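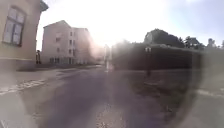

Vocês vão mesmo deixar essa coisa andar sozinha na rua? Foi o que me perguntaram na padaria quando contei em que andava metida a nossa turma, e confesso que a pergunta ficou comigo o resto do dia. Sozinha, sozinha, não vai. Há sempre um de nós a caminhar ao lado com o botão de paragem na mão, e o Nimoline (foi o nome que ganhou a votação, contra a minha vontade, mas já me afeiçoei) anda mais devagar do que a minha avó a sair da missa.

Para quem chega agora ao blogue: somos o clube de robótica de Munside e passámos o outono a ensinar um carrinho a distinguir a estrada do passeio. Em outubro parecia coisa simples. No corredor da escola ele seguia a parede que era uma beleza, e nós já nos víamos a levantar a taça no encontro de Trurkdale! Depois viemos para a rua e foi preciso voltar quase ao princípio.

O grande problema tem sido o sol. Quando bate de frente, o fundo da rua fica quase branco, a sebe do lado direito vira uma parede preta, e o programa tem de adivinhar onde acaba o asfalto. A passadeira também dá que pensar – aquelas riscas claras em diagonal são muito parecidas, para um carrinho, com a beira branca do passeio. Já temos 3,311 imagens guardadas, das quais 1,718 estão marcadas à mão, uma a uma, em tardes compridas com bolachas e muita discussão sobre se a relva conta ou não como berma. (Conta. Ficou decidido.)

Das que faltam, separámos 490 só com contraluz, para treinar à parte. O módulo da câmara é da Maksymiv e não lhe vamos mexer; a ideia é tratar tudo no programa, que o dinheiro do clube foi todo para as rodas.

Na próxima sessão experimentamos a mesma rua no sentido contrário, com o sol nas costas. Levem casaco, e quem ficou com o carregador pequeno que o traga, por favor!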